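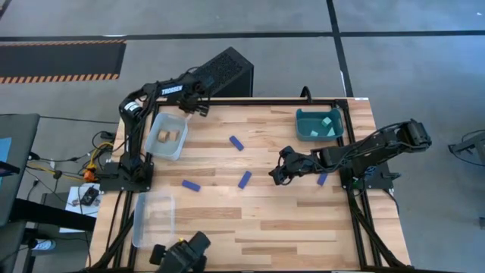
Two wooden blocks in a plastic bin.

I've been promising to write up the security deposit business for a while now, and a couple of you have asked in the comments whether I ever got my money back. The short answer is yes, most of it and then the rest of it, in two separate checks. The long answer is the rest of this post, so get yourself a cup of something.

For anyone who is new, I rented the upstairs of a duplex on Cadell Street for a little over four years. When I moved in, the owner was a lovely woman named Visitación Pastor who lived downstairs and handled everything herself. If the faucet dripped you knocked on her door, and she came up with a wrench and usually a plate of something. I gave her a deposit of $1,255, which was one month's rent at the time, and she wrote me a receipt by hand on the back of a church bulletin. I kept that receipt in my cookbook, between the soups and the breads, and I'm very glad I did!

In my third year she sold the place and moved closer to her daughter. The new owner hired a management company called Pridside, and from then on if the faucet dripped you filled in a form. I want to be fair to them. The form mostly worked, and the man who came out to fix things, Marek Dvořáček, was patient and careful and always took his boots off. But I never once met the people who sent the letters, and when you've been used to knocking on a door, you do feel the difference.

So in March I gave my notice, in writing, and I started cleaning. I'm not a fussy housekeeper in normal life (my sister is laughing as she reads this) but I scrubbed that apartment like my grandmother was coming. I took the oven racks out and soaked them in the bathtub overnight. I washed the inside of the light fixtures. I filled the nail holes and touched up the paint from the can Mrs. Pastor had left in the hall closet, with the lid hammered on so tight it took me half an hour and a screwdriver to get it off. On the last morning I walked through with my phone and took pictures of every room, the inside of every cabinet, the tub, the windowsills, and the carpet in the back bedroom where the sun had faded it.

Then I dropped the keys in the slot and waited.

Where I live the landlord has a set amount of time to either return the deposit or send you a list of what they're keeping and why. It's different from state to state, and in some places from city to city, so please don't take my dates for your dates. Look up your own, or call your local tenant line, which is what I did. In my lease it was spelled out too, on a page I had initialed and never read.

The letter came on time, I'll give them that. Inside was a check and a single sheet of paper with two lines on it. They had kept $290. One line said "general cleaning" and the other said "carpet, rear bedroom." That was all. There was no bill attached, no name of a cleaner, and no split between the two, just the one figure at the bottom.

I'd like to tell you I was calm. I stood in my new kitchen with my coat on and read it out loud to the dog. Then I called my friend Bjartur Hjaltadóttir, who has rented in more places than anybody I know, and who let me go on for quite some time before asking whether I'd cashed the check yet. I hadn't. "Don't write anything on it and don't cash it until you've asked somebody," was the advice, and so I left it on the fridge under a magnet and called the tenant line in the morning.

The counselor I got was Rodrigo Zabala, and I wish I could send him a pie. He asked me to read the letter that came with the check, word for word, to see if it said anything about cashing it being a full settlement. It didn't, and he told me that in my situation I could go ahead and deposit it and still dispute the rest. He was clear that he'd want to look at anybody else's letter before telling them the same thing, so again, ask about yours.

He also explained wear and tear to me in a way I finally understood. A carpet gets older whether I live on it or you do. Sun fading, flat spots from a bed, a path worn from the door to the closet – that's ordinary living, and ordinarily it's the owner's cost. A burn or a big wine stain is something else. And even when a tenant does ruin a carpet, he said, it's fair to ask how old it was to begin with. Well, I knew how old it was, or at least I knew it was older than my lease, and Mrs. Pastor knew exactly. I telephoned her that evening. We talked for an hour, mostly about her tomatoes, and she mailed me a copy of the carpet store invoice from a folder she had carried with her through the move. Bless that woman and her folders.

My letter was one page. I had written three pages the night before and Rodrigo kindly suggested I put those in a drawer. I said when I'd moved in and out, what I had paid, what they had kept, and that I disagreed with both lines. I asked for receipts. I put in copies of the church bulletin, the carpet invoice and eight of my photos, and I gave them a date to answer by. I sent it by certified mail and stapled the little slip to my own copy.

After that came the quiet part, which I found much harder than the writing. I'd check the mailbox at lunch and again at five, as if the mail came twice. I filled out the small claims form at the dining table just so I'd have it ready, and it turned out to be shorter than the application for my library card. The filing fee was more than I liked but less than I'd feared.

I never filed it. On day 31 after my letter there was a plain envelope with a check for the full $290 and a note saying the account had been "reviewed and adjusted." No apology, no explanation, and no receipts either, so I'll always wonder about that cleaning.

A few of you wrote to say you're moving this summer. Take the pictures on the way in as well as on the way out. I only had the second set, and Rodrigo did sigh a little when I told him. And if your building gets sold while you're living in it, write to the new owner and ask them to confirm in writing that they're holding your deposit. I hadn't thought to do that, and it would have saved me a bad week at the start.

I've already put the receipt for the new place in the cookbook, same spot. Next time I'll get back to the porch chairs, I promise, and the recipe for the lentil soup that Ataberk Yaman asked for twice.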